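Endex Floor Rules Kit, reviewed after three weeks of daily use

I'm picky about safety paperwork. Most of it gets printed, taped to a door and forgotten by lunch. So when Barış Karaca handed me the Endex kit in September and asked if I'd try it out for our home-task sessions, I said sure, and kept my expectations low.

What you get: a spiral-bound book of house rules for people working near robots (20 pages, big type, thank you!), a pad of pre-run check sheets, a roll of floor tape and a set of magnetic tags that say who has the stop button. That's it. No app, no login.

The check sheet is the part I'd buy again tomorrow. It's one side of paper with 8 lines, and you do it at the robot with a pen, before power goes to the arms. Fasteners, fingers, covers, cables on the floor, straps, stop button, who's driving, who's watching. My old sheet from Orkar had a line for everything under the sun and I'm pretty sure we all just ticked down the column without looking up.

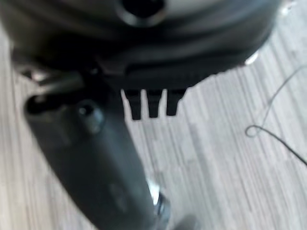
The cable line is where I changed my own habits the most. Endex wants every loose cable either taped flat or moved out of reach of the arm, and the person doing the check has to write down which one they did. You can't just tick it. I grumbled for a few days and now I do it without thinking (I even caught myself doing it at home with the vacuum cord).

The rule book itself is a mixed bag. The chapter on keeping people out of arm's reach is great, plain as can be, and the bit on handing over the stop button is better than anything I've written myself. You say it out loud, the other person says it back, then the tag moves. But the section on soft stuff like clothes and bedding is thin, barely a page, and that's half of what we do all day! It tells you to check garments for pins and drawstrings and then wanders off. What about straps and loose ends on the robot's side? Uchenna Onyeka has penciled our own rule into the margin: tuck it or trim it before you start. 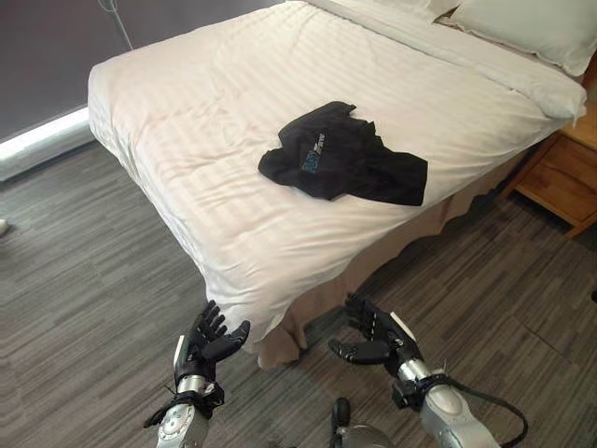
Bedroom setup, with the black garment on the duvet and both hands at the foot of the bed.

Now the gripes. The floor tape is lousy on carpet tile. It's fine on anything hard, but on our carpet the corners lifted overnight and I was pressing them down with my shoe every morning. We switched to the Taşdemir stuff and kept going. The tags are strong but small, and I've lost one already. Also the pad runs out fast if you do a sheet per session like they ask, and refills only come from Clundirau, who take their time.

One more thing, and it's a small one. The book is written as good practice for small teams and says so on the first page. It won't stand in for a real risk assessment or whatever standard your site has to meet. I've seen people wave it around as if it did. Please don't.

Would I get it again? Yep, mostly for the sheets. Four stars, and I'd go higher if they wrote a proper bedding chapter and threw in better tape.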